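Reviews > Robot Learning > Data Collection Software

Skirneo Capture 2, after a month of mugs

7 min read

Langlois sells Skirneo Capture as the piece that sits between your teleoperation rig and your training code. You drive the arms, Skirneo records joint positions, gripper commands and camera video on one clock, and at the end of the shift you export a dataset. Every lab has a homemade version of this. Ours at Tilside was a folder of scripts that two people understood, so when the license came up for trial in March I said yes and then spent a month looking for reasons to say no.

I found a few.

Setup took most of a day. The installer wants its own Python and gets upset if it finds yours. Camera calibration is a wizard, and the wizard is good, but there is no back button, and I went through it four times for the sake of one bad corner. After that the recording was solid. I was ready to complain about dropped frames and have nothing to report. Over 20 hours of driving I found one episode with a gap in it, and the software had flagged it before I did.

The test task was deliberately dull: two arms over a brown mat, a few kitchen things, and a mug stand in the middle. The operator handles the mugs with the right arm and the left arm keeps to its own side. Capture splits the session into episodes by pedal press, asks for a success mark, and writes a one-line text label for each.
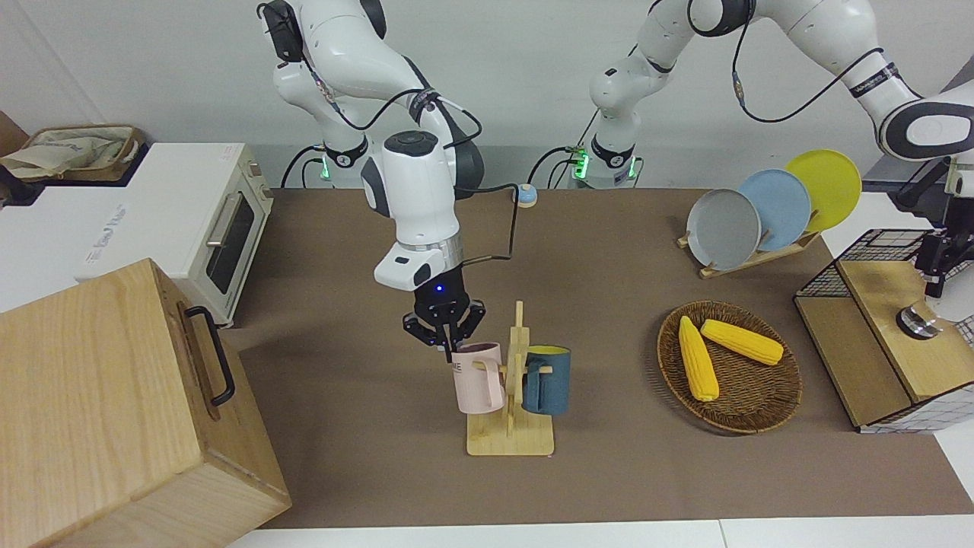
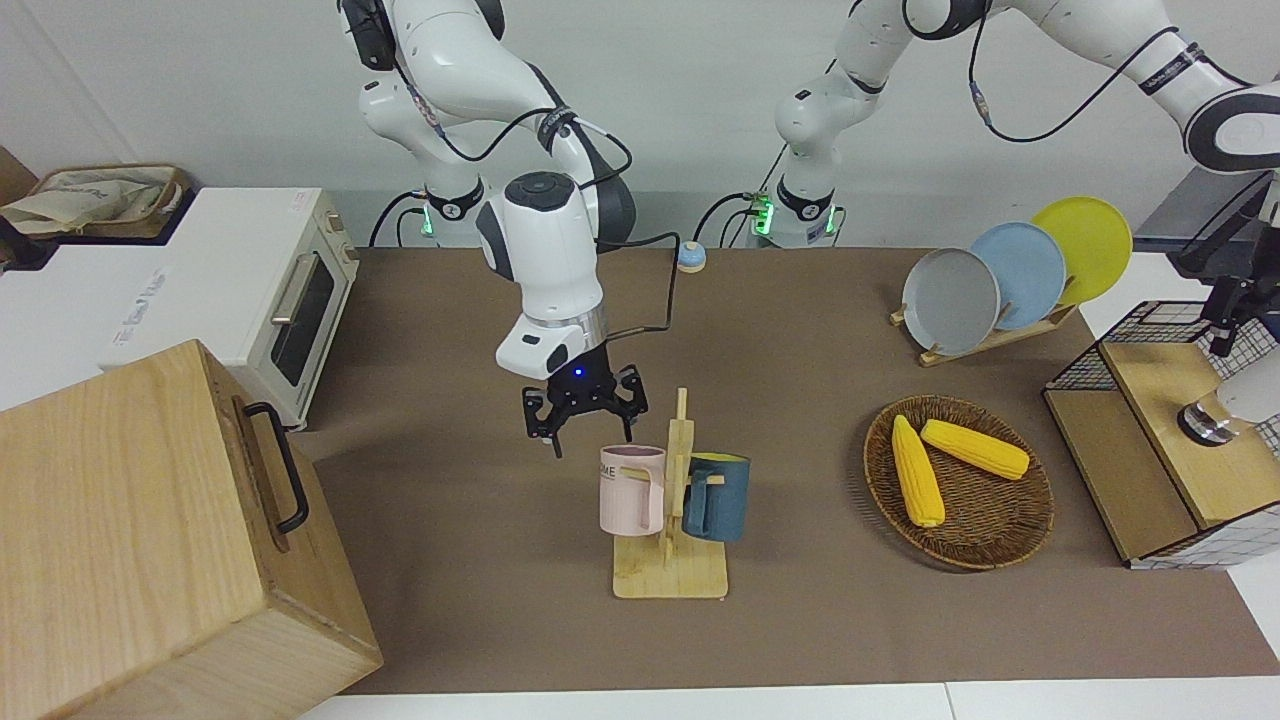 My biggest complaint is with the feature Langlois pushes hardest, the automatic start-state check. It compares the current table with a reference and gives you a green tick if the objects are where they should be. The tick is generous. Both mugs on the stand, corn in the basket, plates in the rack, and it's happy. It doesn't care which way a handle points. In the first picture the pink mug's handle faces left, and in the second it's turned toward the post, and for a two-fingered gripper that is a different problem. Capture filed the two together without a murmur. If you want variety in your handles, fine, but you'd like to know you have it and how much. I ended up adding a custom tag by hand, and I was doing that with the old scripts for free.

The automatic labels have the same trouble. They are written from the first and last second of an episode, so a hesitant grasp and a clean one both come out as "pick up pink mug." Some people want exactly that. I would rather see the hesitation, as a policy trained on my fumbling will fumble with great confidence. There is a quality score from 1 to 35 (why 35?), and the manual says it combines smoothness, duration and "operator intent." I wrote to support about the last one. The answer was polite and did not explain it. I sorted a batch by score and watched the bottom 8. Three were bad. Five were slow, careful episodes I'd have put near the top.

Playback is where I softened. You can scrub two camera views and the gripper trace together, drag the end point, and re-mark an episode without reprocessing the session. Trimming used to eat my evenings. With this I cleared a full session in 21 minutes, and it would have been less if the trim handle were wider than a hair.

Export covers the common formats. It also works with the Sakel trainer, and I expected that to be the weak link, but it loaded on the first try. Check your gripper units all the same. Ours came through inverted until I found the checkbox, three menus down, under Display of all places.

As for the claim on the box that cleaner episodes mean you need fewer of them, I can't confirm it. We trained on one task with one table and the results were close enough to our old data that I wouldn't argue for either side.

Would I pay for it? For the recorder and the playback window, yes, at the single-rig price. The start-state check and the scoring are switched off on our machine and will stay off until there's a setting for how strict they are. If your own scripts already keep time properly, wait for the next version and ask Langlois for a trial in the meantime. They didn't make us sit through a sales call.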